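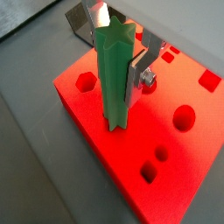
On the transfer of the club's share in Jolex to the Stellaler group, I have now read the draft agreement twice and there are three points the members should settle before the March meeting. The first is voting rights. Clause 4 lets the new holder appoint two of the five board seats on the day of completion, before the league has approved the sale. We could tie each seat to a stage of payment and give every stage its own marker on the ballot sheet – a green five-pointed star would do for the first, and it would print clearly at small size. The second and third points are below.

Nikola Zupan wrote:
> The draft has 502 ordinary shares going to Stellaler
> and the remainder staying with the members' trust.
> I make the total 759, so the trust keeps 257.
> Can someone confirm that the 40 shares held by
> Sárközi are inside the 502 and not on top of it?
> Also, who holds the lease on the training ground
> after completion?

Your total is right. The 40 Sárközi shares are inside the 502. They are listed separately in the schedule because they were issued later and carry no dividend until the ground loan is repaid. After completion they rank equally with the rest, under clause 9.
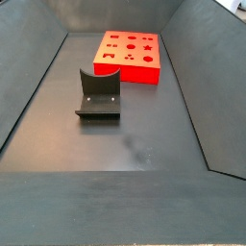
Grey bin, open at the top.

The second point is the lease. It stays with the club company, so it passes with control of the company and no new lease is signed. The landlord's consent is still needed, as the lease treats a change of control as an assignment. Valbona Leka has the correspondence and will post the landlord's reply when it comes.

The third point is the name and colours. The draft protects both for 20 years, but only against a change made by the board. A change made by a general meeting is not covered, and after completion Stellaler would have enough votes to carry an ordinary resolution alone. I suggest we ask for a separate class vote

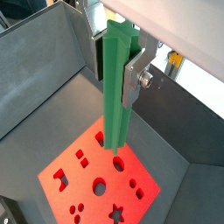 by the trust on any change to the name, the colours or the home town. Krešimir Dumitrescu has offered to draft the wording. It would sit in the articles, so that it binds a later buyer too.

Comments on clauses 4 and 9 to the list, please. Corrections to the share schedule should go to Azra Radonjić, who keeps the register.

Ljubica Kovačević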